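The Skeptic in the Robot Club

22 Jun 2018

Marlies Leitner did not want to run a robot club. She says so within a minute of sitting down, and she says it again when I ask how the year went.

"I teach shop and a little math. I was asked because I own a soldering iron."

The club is called Mimeo, a name the students picked before she arrived. It meets after school and enters one competition a year, the Lerkolum, a service-robotics contest for school teams. This year's task was flower handling. A team's robot arm has to approach a bouquet, take hold of a chosen stem and move it without wrecking the rest. Points come off for anything knocked over or crushed.

Leitner thinks the task is a bit silly, and she told the students that in April, when the rules came out.

"Who needs this? A florist has hands. A florist is also faster, and doesn't need a laptop open on the floor. But I was outvoted, so we bought flowers."

They bought a lot of flowers. The arrangement that the team practices on looks like something from a hotel lobby, and Leitner admits it was a bad choice to start with. Her own suggestion was a single stem in a plain jar.

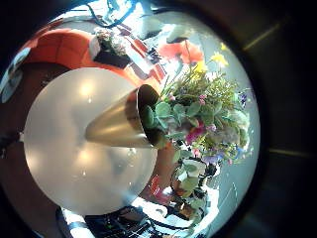

The practice bouquet in its metal vase, from the wrist camera on the Mimeo arm.

The wrist camera was the students' idea and she was against that too. Its lens is so wide that straight edges bend, and anything close to the hand swells up. The first program they wrote trusted the picture too much and kept reaching past the vase. A good part of the spring went into correcting for that.

"They showed me a very nice graph," she says. "I asked them to show me a flower being picked up. That took longer."

How much longer? She has the log on her phone. The team ran 200 attempts at a clean grasp before the deadline. In the first 30, the hand closed on the right stem 3 times. She reads the numbers out slowly and seems to enjoy them.

It got better after that, she concedes. By the last round of practice most attempts ended with the stem in the fingers. What she objects to is the way the results were presented. The team's poster had the word "autonomous" in the title, and she made them take it out, given that a student was choosing the stem on a screen and another was standing by to stop the arm.

"If a kid has a finger on the stop button, write that on the poster. It's not an insult. It's how the thing works."

Ingeborg Brandes, who judged at the Lerkolum and has coached teams of her own, disagrees with Leitner on plenty. I called her later for the other side. She thinks the flower task is one of the better ones the contest has set, and that it is hard for the right reasons.

"A block doesn't bend," Brandes says. "A stem bends, it hides behind a leaf, it gets tangled with the one next to it. Students find out quickly that the tidy demo they saw online was filmed on a good day."

She remembers the Mimeo team well - they placed sixth, and theirs was the only report she read that had a page titled What Did Not Work. I mention that this sounds like Leitner's doing. Brandes laughs and says she assumed as much.
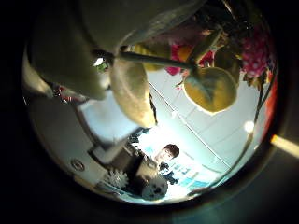 Back with Leitner, I ask whether the students learned anything they could not have learned from a cheaper project. She takes the question more seriously than I meant it. The electronics, no, she says. You can teach wiring with a doorbell. The programming, maybe. What she noticed was how they started to argue. At the beginning of the year an argument was won by whoever talked longest. By spring someone would say "run it again," and they would all go and stand by the arm.

"That part I liked. I'm not going to pretend I didn't."

She is less kind about the money. A local firm, Steiner, paid for the parts and wanted its logo on everything. A second one, Brata, offered a newer hand for next year on the condition that the club make a video. She has not answered them. The students want the hand. Leitner wants to know what is wrong with the one they have, and whether anybody has read the manual for it all the way through.

There are 6 students signed up for the fall. The new Lerkolum task has not been announced, though the rumor among the teams is laundry.

"Laundry," Leitner says. "Fine. At least I'd have a use for that."

Will she stay on? She says she has told the school she will do one more year, and that the soldering iron stays at her house.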